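The form had a box for quantity, and Hrefna Vestergaard had put 25 in it.

"Twenty-five what?" said Pao-chu Chou.

"Pairs."

"Of grippers."

"Hand-held. It says so on the next line." Hrefna turned her laptop round so that Pao-chu could see the next line, which did say so, and the line after that, which said *justification*, and which was blank.

Pao-chu had run purchasing at Pirville for long enough to know that a blank justification was usually the most truthful part of the form. She had signed for a laser cutter on the strength of the word "strategic". She had signed for a coffee machine, in December, filed under test equipment. It was still under test.

"You have 2 pairs at present," she said.

"One. The other's with Celtside for repair. They've had it since the clocks went back."

"And what does one pair do all day?"

"You'd better come and see," said Hrefna, who had hoped it wouldn't come to this.

They went down at three, past the stores and the room where the old sofas were waiting for someone to decide about them. Hrefna walked quickly and talked about throughput. Pao-chu carried the form on a clipboard. She owned the only clipboard in the building and was aware of its effect.

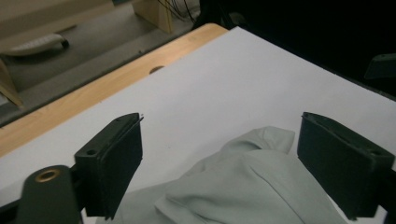

"Cloth is difficult," Hrefna was saying. "A box is the same box wherever you put it. You pick up a piece of cloth and it turns into some other piece of cloth. So somebody has to do it by hand, with the grippers, over and over, and then the robot has something to learn from."

"How many times?"

"It depends on what you'd call learning."

Pao-chu wrote this down, word for word, in the margin. Hrefna watched her do it and wished she had said a number. Any number would have done. Purchasing departments are like horses in this respect, and can be led a fair distance by someone holding out a figure.

"A hundred," she said. "Per garment. To begin with."

"And where is the robot?"

"That's a different form."

Pao-chu turned the clipboard over. There was indeed a different form. It was clipped underneath, it was in Hrefna's handwriting, and it had been there since the last budget round, when it had been returned with the single comment *Is this the same as the other thing?* It was not the same as the other thing. The other thing had been a trolley.

"Let me understand the order of events," she said. "We buy the grippers so that people can fold the washing."

"Handle textiles."

"So that people can handle the washing. And when they've handled enough of it, we buy a robot, and the robot handles it instead."

"Broadly."

"And the grippers?"

"We'd still want the grippers," said Hrefna. "For the new garments."

There would always be new garments. Pao-chu could see them going off into the distance, jumper after jumper, each with its hundred goes and its own line in the forecast. She had a certain respect for it. The photocopier people worked on the same principle, and they all had boats.
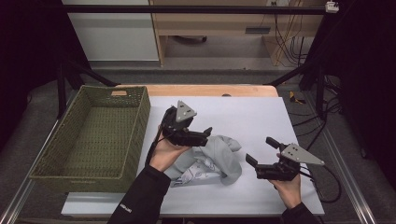
"I've had two quotes," Hrefna went on, feeling that she was losing ground. "Varela are dearer but they include the cables. Cullesard are cheaper and they don't."

"What does a cable cost?"

"From Cullesard? More than the gripper."

"I see. And Celtside?"

"Celtside don't quote. They send a man."

Pao-chu remembered the man. He had come about the laser cutter, stayed for lunch, and left behind an invoice for advice. The advice had been to buy another laser cutter.

She went back to the first form and looked at the 25 for some time. It was a good, firm, round sort of number, and she did not believe in it for a moment. People who wanted three asked for five. People who wanted five asked for eight, and threw in a chair. By her reckoning nobody who put down 25 pairs of anything had ever expected to be sent more than six, and the decent ones blushed a little when they got them.

"What happens," she said, "if I give you four?"

Hrefna, who had wanted four, allowed a pause. She had practised it on the bus. "We'd be very stretched," she said.

"Stretched until when?"

"April. If people came in on Saturday."

"Would they come in on Saturday?"

"No."

Pao-chu crossed out the 25, wrote 4 beside it and put her initials there. Then, after a moment's thought, she made it a 5 — partly because the pair at Celtside was plainly never coming home, and partly because Hrefna had been good about the pause. In the box marked *justification* she wrote "strategic".

"The confidence score," she said, with the cap back on the pen. "On page two. You've said you are 98 per cent confident that this meets the need."

"Yes."

"What's the other two?"

Hrefna thought about it. "Socks," she said.

Pao-chu took the cap off again and wrote that down as well.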